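Orkel Grasp Planner

Orkel is Wusuvitz's grasp planning and execution package for two-arm work cells with parallel grippers. It takes color images and joint states, proposes grasps on unsorted items, checks them against the reach of both arms and sends a timed trajectory to the controller. It runs on the cell computer and needs no outside connection once the license file is installed.

The package is aimed at items that are hard to model: food, soft goods, tangled parts, anything where a CAD file is missing or of little use. For rigid parts with known geometry, our Holtex matcher is faster and costs less.

How it works

Each planning cycle has four stages. Segmentation splits the visible surface into candidate regions. The grasp stage scores finger placements on each region by contact width, approach angle and expected clearance from neighboring items. The arm check removes any placement that would bring either arm or gripper into contact with the container, the table or the other arm. The remaining grasps go to the sequencer, which picks one and plans the motion.

Regions do not have to match whole items. In a pile with overlapping legs and claws, the outline of a single animal often cannot be recovered from one view, and waiting for a clean outline stalls the cell. Orkel scores the part it can see and plans on that. If the gripper width reading after closing falls outside the expected band, the grasp is marked as failed, the arm backs out along its approach path and the region is held out of the next cycle. 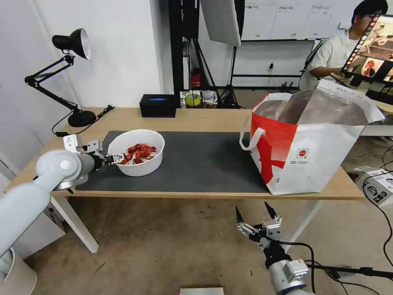 Container rims are handled separately from the rest of the collision model. The rim is fitted as a closed curve at the start of a job and kept at a fixed margin, 10 mm by default. The margin can be lowered for shallow bowls and trays, where a wide setting removes most of the low-angle approaches. Deep containers usually need the default or more. The fit is repeated if the container moves between cycles.

The second arm can be set to one of three roles: parked, holding or picking. In the parked role its full volume is still checked on every cycle, so an operator can move it by hand to a new rest pose without editing the cell file. In the holding role it steadies the container and the planner treats both as one body. In the picking role both arms draw from the same grasp list and the sequencer keeps their swept volumes apart.

Recording and replay

Every cycle is written to a log with the input images, the scored grasps, the chosen trajectory and the gripper readings. Logs open in the Orkel viewer, where a cycle can be replayed with changed settings to see which grasps would have been kept. Teleoperated runs can be logged in the same format and used to retune the scoring model for a new item type. The log buffer holds 3,000 cycles before the oldest are overwritten. Export to a network folder can be turned on under Storage.

Tuning for a new item normally starts from the closest supplied profile. Version 9 ships with profiles for shellfish, leafy produce, bagged goods and mixed small parts. The shellfish profile was rebuilt for this release by Rocío Medina's perception group from a set of 3,958 labeled grasps. Users who edited the old shellfish profile should export it before updating - the installer replaces it.

Requirements

Linux cell computer with a supported GPU
One head-mounted or fixed color camera; wrist cameras optional
Two arms with position control and joint state feedback
Parallel grippers with width feedback
Gasser motion interface, or the Orkel bridge for other controllers

Known limits

Transparent items and strongly reflective liners still produce false regions. Masking the affected area in the cell file is the recommended fix. The planner does not estimate item weight, and slip during transport is detected only through the width reading. Orkel is not a safety system and does not replace guarding, speed limits or an emergency stop.

Licensing and support

Licenses are per cell and cover both arms. The viewer may be installed on any number of office computers. Updates are included for the first year and can be renewed. Evaluation licenses run with all functions enabled except log export.

Technical questions before purchase go to Oriana Bustos in application engineering. Please include the arm model, the gripper model and a few sample images taken from the intended camera position.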